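Shared table and play food checklist, with my comments
Plarnitz building, second floor
Walked through 14 February 2024

Okay, I promised I'd write this one up properly instead of leaving sticky notes all over the supply closet, so it's the usual list with my remarks after each line. OK means OK, FIX means somebody please do it, and WATCH means I'm going to keep bugging you about it. I did the table and the pretend bakery things first and then the rest of the room.

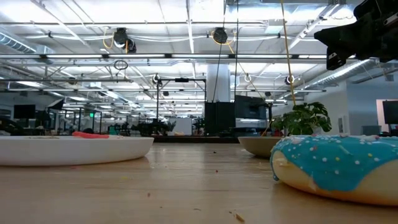

Plates, donuts and the plant, both views from the same visit.

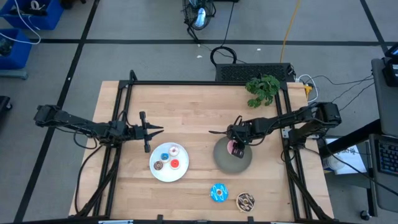 Hugo Prieto wrote back on the draft that he'd put the crumbs ahead of everything else on the list, and that wiping at the end of the day is too late if people are setting plates down on top of grit all afternoon. Fair enough, Hugo! I moved it up.

TABLETOP

1. Surface wiped, no crumbs or specks. FIX
I found little clusters of crumbs on the wood. Not a disaster, but this is the line that fails most often and it takes one damp cloth. Please don't sweep them onto the floor with your sleeve (I know who does this). Cloths are on the hook by the sink, the blue ones are for tables only.

2. Wood free of splinters and raised joints. OK
Ran my palm over the whole thing, both directions, and all four edges. Smooth. It was last oiled in December and I'd like to do it again before the heating has dried it out completely.

3. Table doesn't rock. OK
I leaned on every corner. The near left foot used to click and now it doesn't, so whoever tightened it, thank you.

4. Nothing hanging over the edge of the table. OK
Plates were all well on.

PLAY FOOD AND DISHES

5. Toy donuts checked for cracks, flaking and loose bits. WATCH
The big blue one with the sprinkles has a crack and a few pale flecks on the dough part, low on the side. I pressed all round it and nothing came off in my hand, so it stays for now, but if it gets any longer it goes in the trash. I'd sooner lose a donut than have a visitor's toddler chewing on a piece of one. The chocolate ones and the pink one are fine, and so is the bright red, which everybody seems to like best.

6. Small donuts kept apart from the large ones in storage. FIX
They keep ending up in one bin, and then the little ones sink to the bottom and get squashed. The tub marked Bangera is for the small ones. It has a lid. The lid is on top of the fridge, for reasons unknown to me.

7. Plates and bowl free of chips. OK
White plate, gray-green plate and the tan bowl all checked with a fingertip round the rim. I did find a line of pale crumbs on the white plate, so it's been washed. Please wash dishes even when the only thing on them was pretend.

8. No real food on the play dishes. OK
Still a rule! We have 102 visitors signed up for the open afternoon and at least one of them will try to eat off the display. Real snacks go on the Celton trays with the paper liners.

9. Play food washed with mild soap and air dried. FIX
The log says the last wash was 32 days ago. It's supposed to be every two weeks. I'll do this round myself, but I'd love some company.

PLANT

10. Pot stable and out of the walkway. WATCH
The leaves lean out over the far end of the table and they've gotten big. I'd like to turn the pot and tie up the longest stems before someone catches one with a bag.

11. Plant out of reach of small kids. FIX
If it's a monstera (that's my guess, the tag is long gone) it isn't something you want a child or a dog nibbling. For the open afternoon it moves to the high shelf by the window.

12. No fallen leaves or soil on the floor. OK

ROOM

13. Floor clear and not slippery. OK
Mopped with the Cirent cleaner, the one in the tall bottle. Use one capful per bucket. More than that leaves a film and then we all skate.

14. Walking space of 60 inches kept between the table and the coat racks. WATCH
Measured it and it passed, but only after I shoved one rack back with my hip. I've put tape down, so keep the wheels behind the tape.

15. Cloths, soap and trash bags stocked. FIX
We're down to 13 bags. I've added them to the order along with a new scrub brush.

Next walkthrough is the morning before the open afternoon. If you fix something from the list, initial it on the paper copy inside the closet door, and put the pen back on its string.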